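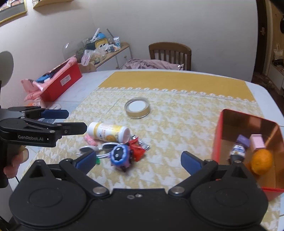 Chapter 3

Sorting, Grouping and Putting Away

Most of us put things away dozens of times a day without giving it a thought. Keys go on the hook, milk goes in the fridge, post goes on the pile that we promise to deal with at the weekend. And yet ask two people to clear the same small table and you will very often get two quite different results, both of them tidy! One person puts everything that will fit into a single box. Another makes four little heaps, stands back, and moves a tube of hand cream from one heap to the next before she is happy. What is going on in that moment of standing back is the subject of this chapter, and we think it is one of the most rewarding in the book.

In Chapter 2 you looked at how rooms are planned: where the cupboards go, how wide a walkway should be, why a work surface by the sink fills up faster than one by the door. Now we come down to the scale of the tabletop and the things a hand can pick up. Think of a bottle, a pair of sunglasses, a plush toy, an orange, a cable, a lid that has lost its pot. They have almost nothing in common, except that they have all come to rest on the same cloth and somebody would like to lay the table for supper.

3.1 Four ways to make a group

There are many ways to divide up a mixed lot of objects, but the same four come up again and again in homes, shops and workrooms.

By use. Things that do the same job live together: all the clips, all the chargers, all the soap.

By place. Things go back to the room they came from, whatever they are for.

By person. Each member of the household has a box or a shelf, and what goes on inside it is their own affair.

By care. Fragile things with fragile things, food apart from anything scented, sharp things where small children can't reach.

Real tidying mixes all four, and quickly. Take the orange. It is food (use), it belongs in the kitchen (place), it may have been promised to someone (person), and it will bruise if a heavy bottle is dropped on it (care). A snack wrapper raises a different question altogether: is it empty? If so it leaves the table for the bin and never joins a group at all. Always look for the rubbish first. It makes the rest of the job smaller, and it is wonderfully cheering.

3.2 The Senwood tables

The longest worked example in this chapter comes from Hala Mansour, who taught home studies at Senwood for many years and set her classes the same task every November. Each pair of students was given a table, a patterned cloth, one open box and a handful of household odds and ends, and was asked to clear the cloth in whatever way they thought best. Then they had to write down their reasons.

She kept the notes. By the time she handed them over to us there were 424 of them, some a single line long, some running to both sides of the paper. We have used a good many in the exercises. Our favourite reads, in full: "Sunglasses last because they scratch. Toy on top because he likes to see out."

Notice how much is packed into those two sentences. The first is a rule of care and also a rule of order: it tells you when to pick something up as well as where to put it. The second has nothing to do with saving space, and any account of tidying that leaves it out will be a poor one.

3.3 Before you read on

Find a surface at home that has gathered a mixture of small things. Leave it exactly as it is. Write a list of everything on it, then put a letter beside each item, U, P, N or C, for use, place, person (N for name) or care, according to what would decide where it goes. Some items will want two letters. Circle them, for we shall need them in section 3.5.

Munther Salameh, who checked the exercises for this edition, tried this with his own hall table and ended up with more circles than letters standing alone. If the same happens to you, carry on.

Words to know in this chapter: group, container, nesting, loose item, home (of an object), overflow.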